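Filed under: Household & Kitchen > Feeding Gear > Open Tickets

Ticket: Baby bottle leaks at the collar, and now I can't match up the parts

Opened by: Teodoro Montoya
Status: Solved, mostly

Hi all. Long one, sorry. I look after the loan closet at our neighborhood parents' exchange, where families borrow baby stuff for a few weeks and bring it back. I have a bottle that leaks, and I've been going back and forth with it since July, so I'm writing the whole log down in one place before I forget what I've tried.

The bottle is one of the Budton ones with the twist-on collar. It came back from a family with a note saying it dribbles when you tip it. Not a flood, just a steady drip that runs down the side and into your sleeve. I filled it at the sink, turned it over, and yep, it got my sleeve too.

What I'm after: I want to know if it's the nipple, the collar or the bottle itself, so I can swap the one bad part and put it back on the shelf. I hate throwing away a whole bottle over one bit of silicone.

Step 1. The dumb stuff first

Took it all apart, washed everything in hot soapy water, and let it dry overnight on a towel. I ran my finger around the rim looking for a chip and didn't find one. Then I put it together again, filled it to the 2 ounce line and laid it on a paper towel for 15 minutes.

Wet paper towel. Okay, so it wasn't dried milk in the threads, which had been my big theory (I was so sure, too).

Step 2. Tighter, then looser

My neighbor swore I was overtightening it. She has raised a lot more kids than I have, so I listened. I cranked it down hard and it dripped faster! Then I backed it off to where it just stops turning by itself and it slowed way down, but it still left a spot after 15 minutes.

I think what happens is the flange on the nipple gets pinched and buckles on one side when you crank it. You can feel a little ripple there if you press on it. So she was half right, and I've told her so, and she has brought it up twice.

Step 3. Swapping the nipple

I had a new pack of Trusdale nipples that are supposed to fit the same size. They don't, at least not mine. The flange sits a hair too small and the whole thing pops through the collar if you squeeze the bottle. Do not do this over a laptop.

Next I tried a nipple off another Budton from the shelf, one I know doesn't leak. Filled, flipped, laid down. Leaked! Slower, but it leaked. At that point I started to think the collar was the problem.

Step 4. Swapping the collar

Here's where I got stuck for a while, and it was my own doing. When I sort returns I take all the bottles apart and wash them together, and I had three families' worth of collars in one dish rack. Some are Budton and some are Brelow, and the Brelow ones thread on for most of a turn and feel perfectly fine. They are not fine. The pitch is a tiny bit different, and they ride up crooked.

How to tell them apart, as far as I can work out: the Brelow collar has a smooth inside lip and the Budton one has a little step you can catch with a fingernail. I went through the rack with my reading glasses on and made two piles. I'm fairly sure the original leaky setup had a Brelow collar on it. It may have been like that before it ever went out, in which case sorry to the family with the note.

Step 5. Checking the returns bin

Before I ordered anything I wanted to see if the right collar was already in with the unsorted things. We keep one big gray bin for whatever comes in that hasn't been looked at, and it fills up with a real mix, baby things and plenty that isn't. I figured any bottle that was still in one piece would at least show me a collar and a bottle that had been living together.

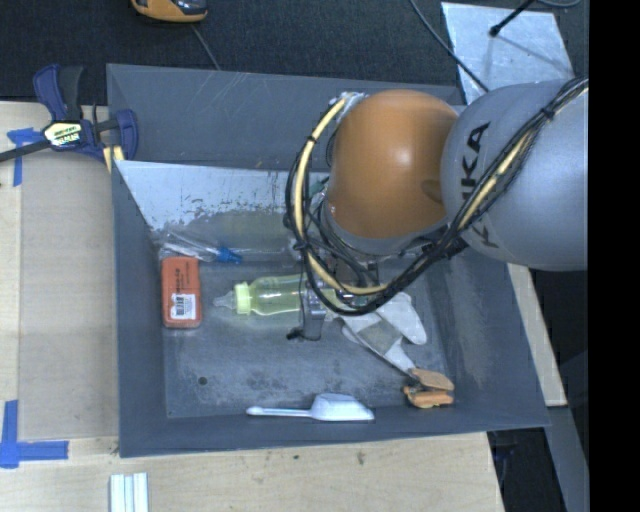
Step 6. Comparing against a whole bottle

So there was one, lying on its side with the collar and nipple still on. It's the pale yellow-green kind, with a ribbed collar in a brighter yellow-green. Those ribs are worth knowing about if your hands are wet, by the way. I left the glove and the rest of it for sorting later and took the bottle to the sink.

I tested it the same way, 2 ounces, on its side, 15 minutes. Dry towel. I left it another 60 minutes while I made lunch and the towel was still dry.

Then I did the swap that I should have done on the first day. Good collar onto the leaky bottle, with the leaky bottle's own nipple: dry. Suspect collar onto the good bottle: drip, drip, drip. I did it again to be sure and got the same thing both times. That's the collar, then, and I feel pretty silly about the pack of Trusdale nipples.

Step 7. The original nipple

I boiled the old nipple and had a good look at it while it cooled. The ripple in the flange had mostly relaxed by the next morning. I still wouldn't send it out again. It's gone a bit sticky, and a nipple isn't where I want to save money. Bottle kept, collar into the Brelow pile, nipple in the trash.

Replacement parts

Srour sells loose collars, but the smallest order is 18, and I do not need 18 collars. If anyone near me wants to split a bag, please say so. Otherwise I'll probably order them anyway and have collars until I retire.

What I'm doing differently with returns

Each bottle now gets its own mesh bag before it goes in the wash, collar and nipple in there with it. I bought the cheap kind with a drawstring. They take longer to dry — hang them up, don't stack them — but I haven't had a mix-up so far. I also put a dot of nail polish inside the lid of every storage tub so I know which brand lives in it.

And I'm doing the paper towel test on everything before it goes back on the shelf. I line them up on the counter while I answer messages, so it doesn't really cost me any time.

Still open

One thing I haven't figured out. A different bottle leaks only when it's warm. Cold water, dry towel. Warm water, small wet spot right under the collar. It has the right collar, I checked the step with my fingernail and then checked it again. The nipple is new. Could it be the vent hole? I've been poking at it and rolling it between my fingers, and it looks open to me, but my eyes aren't what they were.

If you've seen this one, tell me what fixed it. I've set that bottle aside on the windowsill with a sticky note on it and I'm not touching it until somebody answers.

Teodoro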